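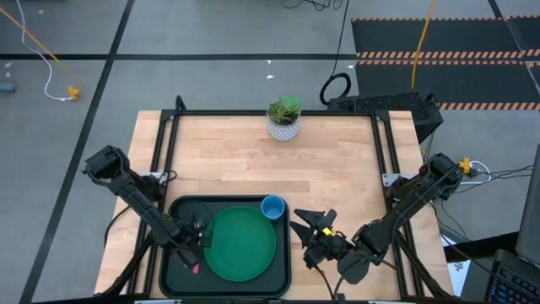 The Reading Room at Clostell

A Story

The Office of Deposited Papers at Clostell observed regular hours, and Ilango Arumugam had kept them for 20 years. The doors were opened at nine. Requests were received in writing until four. Any person wishing to consult a deposit was required to state a name, an address and a purpose, and to sign the register in ink.

On a Wednesday in March, shortly after two, a woman presented a request for Deposit 266. She gave her name as Ro-un Yang and her address as a boarding house in Lurnmont. In the space reserved for purpose she had written: "To read my mother's letters."

Mr. Arumugam consulted the index. Deposit 266 had been placed with the Office by one Sorrentino, a ferry agent, and consisted of a single box. The terms of deposit were brief. The box was to be released for reading only to the person to whom the letters were addressed.

"The letters are addressed to you?" he asked.

"I don't know," she said. "I have never seen them."

He explained the rule. He had explained it many times, and he did so without unkindness. The Office could not open a deposit in order to discover whether it might be opened. An applicant who could not show that she was the addressee was entitled to file a statement, and the statement would be reviewed in the ordinary course.

"How long is the ordinary course?"

"The last one required 128 days."

Miss Yang sat down on the bench beneath the clock and asked for the form. She wrote for more than an hour. Mr. Arumugam attended to two surveyors and a student of canal law, and each time he returned to the counter she had turned another page.

At ten minutes to four she handed him the statement. It was his duty to read it through for completeness before applying the stamp, and he did so standing.

She had written that her mother had worked the night boat from Lurnmont to Osanum and had come home each morning before school. She had written what her mother cooked, and the words of a song about a goat. Her mother had gone out on the boat one winter evening when Miss Yang was eight years old, and had stayed in Osanum, and had sent no word. Mr. Sorrentino had died in the autumn. Among his receipts was a slip bearing the number of the deposit and, on the reverse, in a hand that was not his, the word "Button."

"It was what she called me," the statement concluded. "I have no document to prove it."

Mr. Arumugam read the last page twice. He then took the key from its hook, entered the time in the register, and went down to the lower store.

The box was on the second shelf. The rule forbade him to open it, and he did not open it. He carried it to the lamp. It had been tied with kitchen string, and under the string, face up on the lid, someone had pasted a paper label. The Office did not regard a label as part of the contents. He wiped the dust from it with his sleeve.

He was gone for six minutes. When he came back up the stairs Miss Yang was buttoning her coat.

"Seat 32," he said, and set the box on the counter. "The lamp is the better one. Pencil only, please."

"You close at four," she said.

Mr. Arumugam looked at the clock and turned the register toward her for signature.

"Requests close at four," he said. "Reading is a separate matter."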